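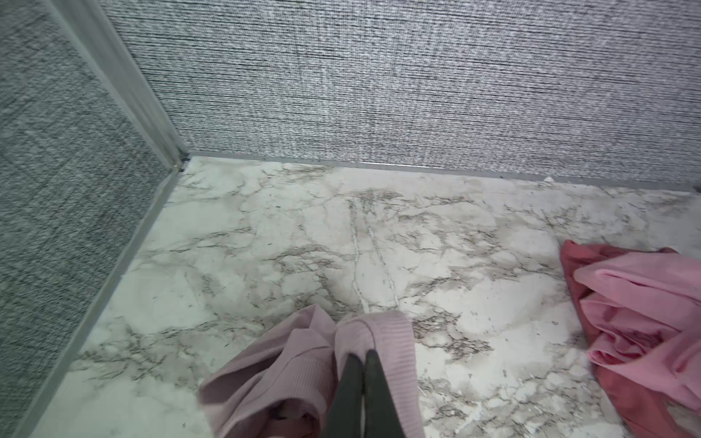

Hanne Kárason has been on the phone since six. There's a burst pipe on the second floor of the old Drultley Hotel and the guy who was supposed to come isn't coming. She holds up a finger, says "no, the other valve, the RED one," hangs up. Sits down. Coffee's cold, she drinks it anyway.

"Ask me anything but where the money comes from," she says. Then she tells me where the money comes from.

Kárason bought the Drultley in September with a loan, a smaller loan and what was left from selling her mother's house. It opened in 1895, for railroad people mostly. Salesmen, a few families headed for the lake. The railroad left, the hotel hung on. It was a boarding house, then offices, then nothing much. She wants it to be a hotel again, and she wants people from Flotden to actualy use it, which is the part her bank doesn't get.

"They kept asking me who the guest is. Who's the guest, who's the guest. I said the guest is somebody's aunt who came for a funeral and doesn't want to sleep on a pullout."

She's only half kidding. Flotden hasn't had a place to stay since the motel out by the highway closed. Wedding people drive 40 minutes each way. So do the fishing people, and the nurses who come in on short contracts at the clinic. Kárason worked at that motel as a teenager, cleaning rooms, then the desk, then nights.

What did nights teach her?

"That people come down at three in the morning and they don't want anything. They say they want a towel. They want to see that a light is on." She thinks about it. "And a lot of them do want a towel."

She left town at twenty. Worked in big hotels, the kind with a person just for flowers. Housekeeping supervisor, then front office, then what she calls "the manager under the manager." She liked it more than she lets on. She still folds a napkin the way they made her fold it, I watched her do it with a paper one from the bakery.

The last of those jobs ended when the owners sold. New people brought in a booking system called Welix and cut the desk staff down to 2. Kárason was asked to stay and train everybody on it.

"I'm not against it. I use it here! It's a good system. But I'd stand there and a man would be in front of me with his suitcase and I'd be looking at the screen to find out if he was in front of me."

So home. Her mother was sick by then. Kárason moved into her old bedroom, drove to appointments, and in between walked past the Drultley with its boarded front door. Somebody had painted a door on the boards. Not badly, she says. It had a knob and everything. She kept the boards, they're in the basement and she wants to hang them somewhere once she's got a wall she trusts.

Walls are a sore subject. The ones upstairs are plaster over lath and a lot of it has let go. Her plasterer is a man named Weerasinghe, semi-retired, who agreed to look at one room and has now been there four months. He doesn't give interviews. He was up a ladder when I came through and said "it's plaster" and that was that.

"He told me the first day, you can have it fast or you can have it flat," Kárason says. "I said what about cheap. He went and got his lunch."

She's keeping what she can. The staircase stays. The front desk stays too, or two thirds of it, the rest was cut away in the office years to make room for a copier. The bathrooms are all new because they had to be. There were three for the whole building. Guests in 1895 walked down the hall in their robes and she doesn't think guests now will do that, "even if I call it charming."

The phone again. It's the pipe. She listens a while, says "well, is it more or less than before?" Less, apparently. Good.

I ask about the dining room. People in town bring it up before anything else, their grandparents had anniversaries in there. She makes a face.

"Everybody wants the dining room back. I ask them how often they'd eat there. Twice a year, they say. Ok. I love you. Twice a year."

What she's planning instead is breakfast, every day, open to anyone, and one supper a week with one thing on the menu. If it's fish you're having fish. She got the idea from a boss who ran a staff canteen that way, and says the complaints went down when the choices did. There's a cook lined up but she won't name her, the cook hasn't told her current job yet. The piano is coming back also. It spent the office years in a church hall across town and the church would like the space.

Then rates. She wants to keep a few rooms low, really low, for people in town with family at the clinic. No form to fill out, you just ask at the desk. The bank didn't love that either.

"They wanted to know how I'd check. How I'd know they weren't lying to me. And I said if someone in Flotden is lying to me about their dad being in the hospital I'll know by lunch."

She has 2000 dollars set aside for a sign and keeps spending it on other things. First a boiler part, then the permits, then a window that came the wrong size and couldn't go back. Each time she puts it back and each time somthing eats it. At this point she's thinking she'll have the name painted right on the brick where it used to be. You can still make out the D and one of the Ls if the sun's low.

Is she scared?

"Sure. At night mostly. I do the numbers in my head and they come out different every time, so sometimes they come out good." She laughs. "My mother would've hated this. She thought hotels were for people who didn't have friends."

Would she have come to see it?

Long pause. "She'd have come for the supper. She'd have said the fish was dry."

By now it's past ten and there's a delivery out front, mattresses, a day early, with nowhere to put them but the lobby. Kárason goes out to argue and comes back having signed for all of them. The driver's wife's parents had their reception in the dining room, as it happens. He'd like to know when it's opening again.

First rooms go on sale in spring. She won't say which month. Weerasinghe hasn't told her.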